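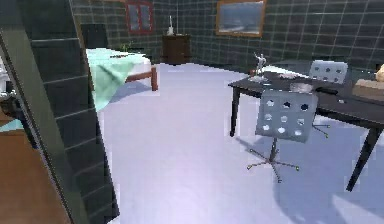 Figure 4.1 A bedroom with a pale green sheet on the bed.

Chapter 4
Caring for Silver at Home

Silver is a soft metal, and it changes colour when it stays in the air. Many owners believe that a dark ring or a dull chain is damaged. In most cases it is only tarnished, and the shine can be brought back in a few minutes. In this chapter we study why tarnish appears, how to remove it, and how to keep pieces between one wearing and the next.

After reading the chapter you should be able to explain the difference between tarnish and wear, to choose a cleaning method for plain, plated and stone-set pieces, and to give a customer clear advice at the counter.

4.1 What tarnish is

Sterling silver contains 92.5 per cent silver. The rest is usually copper, which makes the metal hard enough for daily use. Small amounts of sulphur in the air join with the surface and form a thin dark layer. At first this layer looks yellow, then brown, and at last almost black. Wool, rubber bands, eggs and some kinds of cardboard all give off sulphur, so a brooch left on a wool coat may darken faster than one in a drawer.

Wear is another matter. When a ring rubs against other rings, metal is lost, and no cleaning can return it. On a plated piece the base metal begins to show at the edges. Students often confuse this with tarnish and continue to polish, and in this way they take off still more of the plating.

Case study: the repair desk at Hsueh

Yuk-lan Ko manages the repair desk at Hsueh, a jewellery shop in Illholm. In June her staff wrote down the complaint for each silver piece that was handed in. There were 202 pieces, and 44 of them needed no repair, only a soft cloth and warm water with a little mild soap. Her colleague Helmi Heiskanen then prepared a small card on cleaning, and it is now put into the bag with every sale of silver.

Before you continue, look at one silver object which you own. Write down its colour, the places where it is darkest, and where you usually keep it. You will need these notes again in section 4.3, when we compare cloth, paste and dipping liquid.

4.2 Tools and materials

For the exercises you will need two cotton cloths, a bowl, mild soap and a very soft brush.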